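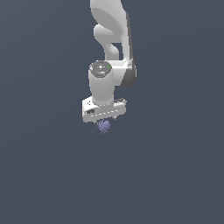 Fig. 4: White robotic arm on slate grey

Section 4. Setting up your Panoris projector at home

Now for the fun part! By the end of this section you'll have a big, bright picture on your own wall, and most people get through it in an evening with time left for a film. Have the projector, the remote, the power lead and the Rasby screen (or a patch of pale wall) ready before you begin.

CAUTION: Never look into the lens while the lamp is on, and keep small children and pets out of the beam. If you must stand in front of the projector, press BLANK on the remote first.

4.1 Choosing the spot

1. Pick the wall first. Matt white is lovely, and pale grey gives surprisingly rich blacks. Gloss paint will show a bright patch in the middle of the picture.
2. Put the projector on a firm, level shelf or low table, facing the wall squarely.
3. Leave a hand's width of clear space on both sides and behind. The warm air comes out on the left.
4. Run the power lead along the skirting board and tape it down wherever people walk.

Note: Bookcases are fine, as long as they are open at the back. We've seen some wonderful set-ups tucked in between the atlases and the board games.

CAUTION: Don't stand the projector on a bed, rug or cushion. Soft fabric blocks the vents underneath.

4.2 Switching on

1. Slide the lens cover open until it clicks.
2. Plug in the lead and wait for the amber light.
3. Press POWER once. The light turns green and the fan starts up (it's noisy for a few moments, then settles).
4. Choose your language with the arrow keys and press OK.
5. Plug your player or laptop into socket 1. Socket 2 is for sound only.

If the screen says NO SIGNAL, press SOURCE until the picture appears. With older laptops you may have to turn on the second display in the laptop's own settings.

4.3 Getting the picture straight

Take your time with this bit, it makes such a difference!

1. Turn the front foot to raise or lower the picture.
2. Move the whole projector left or right until the picture sits in the middle of the screen.
3. If the sides lean in or out, open MENU, then SHAPE, and press the up or down arrow until they stand upright.
4. Turn the ZOOM ring to fill the screen.
5. Turn the FOCUS ring slowly. Walk up to the wall and check the corners as well as the centre.

Note: Try to keep the SHAPE setting at 7 or below. Past that, small lettering starts to look ragged. Tilting the shelf a touch will often get you there with no correction at all.
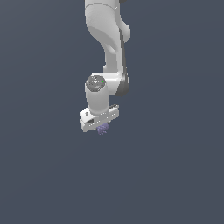 Fig. 5: White arm with rounded joint, plain background

4.4 Light and colour

1. Draw the curtains and turn off any lamp that shines on the screen.
2. Open MENU, then PICTURE, and start from FILM.
3. Raise BRIGHTNESS until dark coats and night skies show some detail, then stop.
4. Lower COLOUR one step at a time if faces look too pink.
5. Press SAVE. There are three memory slots, so you can keep one for films, one for sport and one for sunny Sunday afternoons.

4.5 Looking after it

Wipe the lens with the cloth in the box and nothing else. The dust filter lifts out from the right-hand side; tap it clean once a month, and replace it when the lamp counter shows over 1000 hours. Ask your Nelell dealer for filter 1856.

CAUTION: Always let the fan stop by itself before you pull out the plug or move the projector.

For ceiling mounting with the Kettunen bracket, go to Section 5.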